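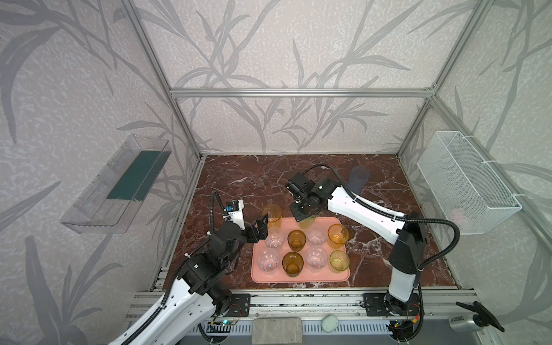
Home | Notebook | Episodes | Crew | Contact

Apr 4, 2026

Sound notes for the Grekier pilot, second pass. Rūta and I sat down with the interrogation scene again this morning and I think we finally have it! The hum under Matvii's long speech was the fridge in the next apartment (two evenings I spent blaming the lav mic), and a narrow notch plus a bit of room tone from take 17 hides it nicely. The cold open still runs 40 seconds over what the network wants, so Vivek is going to try losing the walk to the car and coming in on the phone call. I'll miss the walk – the gravel sounded lovely.

Dialogue is now at 20 scenes cleaned, with the courthouse ones left for Ieva, who has a better ear for echo than I do. Please, whoever opens the session next, save under a new name before touching the fades. The old mix is on the Tremska drive, in the folder marked September, which I know is confusing.

Still to sort out: the siren in act three comes in a beat before Jaanus turns his head, and it bothers me more each time I hear it.

Comments

Ieva L.: Courthouse is mine, happy to start tonight. Do you want the door slam kept?

Vivek: Tried it without the walk and it plays fine. Sorry about your gravel.

Jaanus: I can turn my head faster if we ever do pickups!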